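Fruit by the Bagful: Sorting, Packing and Keeping a Mixed Haul
Speaker notes, Dela Kpodo, Hindgate Food Hall, 2025-04-19

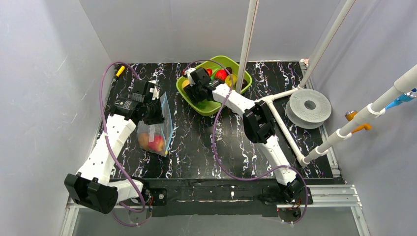 Start with the bin. Hello everybody, thank you for coming, and before I say a word about storage I want people to think about the moment they get home from the market and tip everything into one container, because that's where most of us stop! We're so pleased with ourselves for buying fruit that we forget it still has to be put somewhere sensible. Point to the screen: lime-green bin at the back, all kinds of fruit in together, reds and yellows and something dark purple-brown, and in front of it a clear zip bag with two pieces of fruit in it, one orange-brown and one red and yellow. Ask the room: who does this at home? Wait for hands. Ask who bags everything the same day. Wait for fewer hands.

Then introduce myself properly. I run the Saturday-style kitchen sessions at Binthorpe (they're on all sorts of days now, the name just stuck) and before that I packed fruit at Amegashie for two seasons. I still love it. I love the smell of a packing room. Say this part slowly, I always rush it.

PART ONE: SORT BEFORE YOU BAG

Main point: a mixed bin is fine for carrying and fine for an hour on the counter. It is a poor place to leave fruit for a week.

Explain ripening gas in plain words. Some fruits give off ethylene as they ripen, and the gas nudges other fruits along. Apples do it, so do peaches, plums, pears, bananas. Berries and citrus don't give off much. Don't go into the chemistry unless somebody asks, and if they do, have fun with it but keep it to a minute. Last October in Hindgate I talked about ethylene for so long that we skipped the tasting.

Three piles on the demo table:

Eat today or tomorrow. Anything soft at the stem, anything with a bruise, anything that smells wonderful from across the room.
Eat this week. Firm, good color, no marks.
Leave on the counter. Hard peaches, hard plums, hard pears. Cold slows them right down and some of them go mealy.

Let people come up and do this! Give them the whole basket and let them argue. The arguing is the best bit. Somebody will always want to put a tomato in with the fruit, and I say let them, it behaves like one.

Show how to check a peach without bruising it. Whole hand around it, gentle pressure from the palm, no thumbs. Do it with the person in the front row. Same with a plum, except a plum will forgive you a bit more.

PART TWO: THE BAG

Hold up an empty zip bag. Ask what it's for. People will say "keeping things fresh," and yes, sometimes, but what a closed bag mostly does is hold in whatever's already there. Damp goes in, damp stays in. Gas goes in, gas stays in.

So when would I bag whole fruit?

When it's going somewhere. Lunch, a long drive, a neighbor's porch. A zip bag with two pieces in it is a great little package for that. You can see what you've got through the plastic and it doesn't roll around in the bottom of your backpack.

When I want something to ripen faster. Paper is better for this, and I'll say so, but people have plastic at home. Leave it partly open and look at it every day.

When it's already cut. Squeeze the air out, fridge, eat it tomorrow.

Now the slider. I have feelings about sliders! A press-and-pinch seal is fine if your hands work well and aren't sticky. A slider is kinder to kids, to anyone with sore fingers, and to me at six in the morning. Run it all the way to the end, then run your finger back along the seal. Most leaks I see are in the last little stretch where people stopped early.

Demonstrate opening the bag one-handed. (Practice this beforehand, I dropped a nectarine in front of everyone at Imon.) The trick is to pinch one side of the opening only and let the other side fall away. If you pinch both sides together you'll be there all day. Once it's open, fold the top down into a cuff so it stays open while you load it. Biggest piece first, and set it down in the bottom instead of dropping it.

Have everybody try it. Hand out bags, two pieces each. Music on if the speaker's working.

Things I'll probably see and should mention while walking around:

Bag too small, fruit jammed against the seal. Go up a size.
Wet fruit. Towels are on the side table, please use them.
Stickers. Take them off now, they're miserable to get off later.
Hard fruit on top of soft fruit. Swap them over.

PART THREE: WASHING

Keep this short. Wash when you're going to eat it. If you like to wash everything on shopping day, go ahead, I do that with grapes because otherwise nobody in my house eats them, but then dry them. Really dry them, on a towel, spread out, for as long as it takes you to put everything else away. Plain cool running water. No soap on fruit.

Bins and bowls need washing too. We scrub fruit and then put it back in a bin that had a squashed plum in it last week. Warm soapy water, rinse, turn it upside down. A plastic bin with rounded corners is a pleasure to clean, you get the cloth right into it and there's nowhere for juice to hide. My old wire basket is prettier and I curse it every time.

PART FOUR: WHERE IT ALL GOES

Draw the fridge on the flip chart. I draw badly, people enjoy it.

Berries: fridge, shallow container, paper towel underneath, lid a little open.
Citrus: counter for a few days, fridge drawer after that.
Apples: fridge, by themselves if there's room.
Stone fruit: counter until it gives a little, then fridge, then eat it soon.
Bananas: on the counter, away from everything else.

Someone will ask about pomegranates. They keep for ages in the fridge, they're a joy, more people should buy them.

Say the bit about looking. Put the fruit you want eaten first at eye level. At home the "eat today" pile goes in a bowl right by the kettle and it's gone by evening. The same fruit in the bottom drawer would be compost. Clear bags help here as well, and if you use ones with a label strip, write the day on it before you fill the bag. Pens skid on a full one.

TASTING AND SWAP

Plates out. We have enough for 30 people, so cut small to begin with and top up. Put the counter-ripened peaches next to the fridge ones and don't tell anyone which is which until they've tried both. I can't wait for this part. Last time a man ate four slices to be certain.

Knife on the board, handle toward me, and the board goes behind the table when I'm done cutting.

While they taste, run the swap. Everyone takes their packed bag and trades with a person they didn't come with. Good way to get people talking, and you go home with fruit you might not have picked for yourself.

QUESTIONS I USUALLY GET

Can I reuse the bags? Yes, if they held whole fruit. Wash, turn inside out, dry over a wooden spoon stood in a jar. I'd throw out one with a cloudy seal or a hole.

Can I freeze fruit in them? Please do! Freeze the pieces flat on a tray first and then bag them, otherwise you get one large fruit brick.

What about one moldy berry in the box? Take it out along with the ones touching it, check the rest, eat them today.

Is a bruised peach safe? Cut the bruise out and enjoy the rest, so long as there's no mold.

Leave the spare bags by the door for people to take. Next session at Binthorpe is herbs and salad greens, sign-up sheet is beside the coats.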